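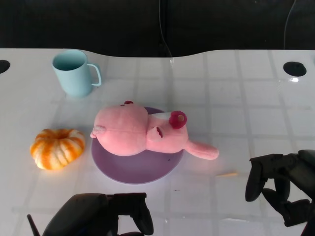 Product range meeting, June: minutes

Present: Bevan Halliday (chair), Anikó Csizmadia (minutes), buying, warehouse, web shop.
Apologies: marketing, who sent notes.
Started 9:40.

1. Minutes of the last meeting
Accepted with one change. Item 3 said the Cirnari tableware "had sold well." It sold 300 sets against an order of 1,190. Bevan asked that "well" be taken out.

2. Gift set proposal (mug, plate, plush pig)
Marketing's notes propose a children's gift set made up of the light blue mug, the purple plate and the pink pig, under the name Flondar Breakfast. The samples were on the white table for anyone who wanted to handle them.

Bevan asked what a plush toy has to do with breakfast. Buying said the pig is what the child wants and the plate and mug are what the parent will pay for. Bevan said he had heard the same argument for the egg cup with the whistle, and we still have the egg cups.

Colors: web shop likes the blue, purple and pink together. Anikó thinks they look like leftovers from three different ranges, and buying confirmed that they are. Marketing's notes call the palette "curated." Not discussed further.

Pig: the fabric is fuzzy and will pick up crumbs if it ends up on the plate, where everybody seems to put it. Buying to ask Adebisi whether it can be machine washed. Their last answer was "should be fine," and the meeting would like that in the form of a care label.

Mug: handle thought big enough for a child's hand, but no child has been asked. Web shop to borrow one or two before the next meeting.

Price: none agreed. Marketing's figure assumes the box costs nothing.

Decision: trial run of 40 sets, web shop only. Bevan wants it noted that he agreed to a trial and has not agreed to a range.

3. Packaging
Botberg has quoted for a window box with a minimum of 560. Warehouse pointed out that this is 520 more boxes than sets and asked where they are supposed to go. No answer. Plain cartons with a printed sleeve for the trial. Warehouse also doubts the plate will survive shipping with only a toy for padding, and will send two test parcels to the Cirnari office and back.

4. Catalog text
Draft read out. "Turns every meal into an adventure" to be removed. "Suitable for all ages" to be removed until Adebisi answers. That leaves the dimensions, which web shop will check with a ruler this time.

5. Any other business
Egg cups: carried over again.

Actions
Buying: washing instructions from Adebisi, in writing.
Warehouse: test parcels, carton price.
Web shop: measurements, new text, handle test.
Anikó: ask marketing to attend in person.

Closed 10:55.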